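Tomatoes in paper cups or plastic cell trays?

Started by zasow_dirt, 2021-04-11

zasow_dirt
I'm starting tomatoes and peppers again and I'm out of cell trays. The old ones cracked over the winter. I have a sleeve of 100 paper cups in the pantry that were bought for a party that never happened. Does anyone start tomatoes in plain paper cups? My plan is to poke holes in the bottom, fill with Evlow seed mix, and move the plants straight to the bed when it warms up. I don't want to buy trays if I don't have to.

mariposa_rd
I do it every year. Punch the holes before you fill them and use a nail, a pencil tears the bottom. Two seeds per cup, snip the weaker one. Tomatoes don't mind.

Jeferson Paiva
I would not. I did a whole season in paper cups and the seam at the bottom let go on most of them by week five. You pick one up and the soil stays on the shelf. Cell trays cost a little and last for years if you don't leave them in the sun.

mariposa_rd
Were you watering from the top? Mine hold up fine when I bottom water and take them out after half an hour. If they stand in water all day then yes, they fall apart.

Jeferson Paiva
Bottom watering. And I took them out. They were hot drink cups too, so lined on the inside. The lining doesn't help once you've put a nail through it.

gakbyfan8
What variety are you growing? I got the Assunção paste tomato from Gakby last fall and it needs potting up sooner than anything else I've grown. If you have something like that, the cup size matters more than what the cup is made of. A small cup is full of roots in no time and then you are moving it twice.

zasow_dirt
Assunção, and some kind of red cherry from a neighbor. The packet says last frost plus two weeks. I thought 8 ounce cups would get me there. Is that too small?

gakbyfan8
For the cherry it's OK. For the Assunção I would sow in the 8 ounce and move to something bigger when the second set of true leaves is out. Bury the stem when you do it.

oldwell
Do not plant the cups in the ground with the tomatoes in them, whatever people tell you. Most paper cups have a plastic lining. I dug one up in October and it looked the same as the day it went in, with the roots going round and round inside. Peel it off.

Jeferson Paiva
Agree with oldwell on that.

mariposa_rd
Nobody said to plant the cup. You slit the side with a knife and it comes off in one piece. That is the part I like about paper. With cell trays I always break a few stems pushing plants out from below.

Jeferson Paiva
Then you are pushing too early. Let the root ball fill in and it slides out.

zasow_dirt
OK, so cups for now, peel them off at planting. Next question is what to stand them in. I have a cookie sheet, but they tip over when I carry it outside for hardening off.

oldwell
Cardboard box cut down to three inches. Free. It gets soggy, you get another one.

Wellington Trindade
I've used paper cups for a long time and the tipping is a bigger problem than the seams. A cookie sheet is no good. What I use is a shallow plastic basket with holes in the sides. Water runs out, air gets in around the cups, and you can set the whole basket in a dishpan to water from below and lift it out again with one hand. I pay 2 dollars each for mine. The white basket is the kind I mean:

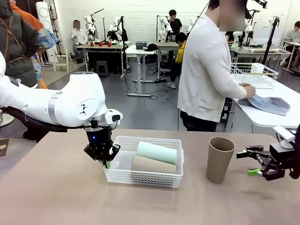
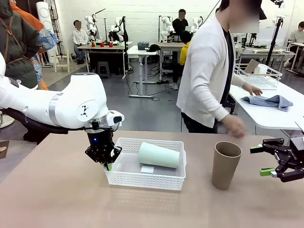

Pack them snug so they hold each other up, and if you have a gap, put an empty cup in it. Write the variety on the cup with a grease pencil before you fill it — marker runs on some paper. I started more than 400 plants this way last year for our plant sale and lost a few to damping off, which was my own fault for keeping the lids on too long. On the seams I'm closer to mariposa_rd. Mine get soft, but they last six weeks if they dry out between waterings.

Jeferson Paiva
Six weeks is the best case. If the spring is cold and you can't plant out, you will be holding mush.

Wellington Trindade
If the spring is cold I slip a second cup over the first. I've had to do that once.

gakbyfan8
Do you make holes in the second cup too?

Wellington Trindade
Yes. Line them up as well as you can.

zasow_dirt
Thanks all. I'm going with cups for the tomatoes. I'll borrow a cell tray from my sister for the peppers, they are slower and I don't trust the paper that long. Sowing tonight.

oldwell
Peppers should have been in already.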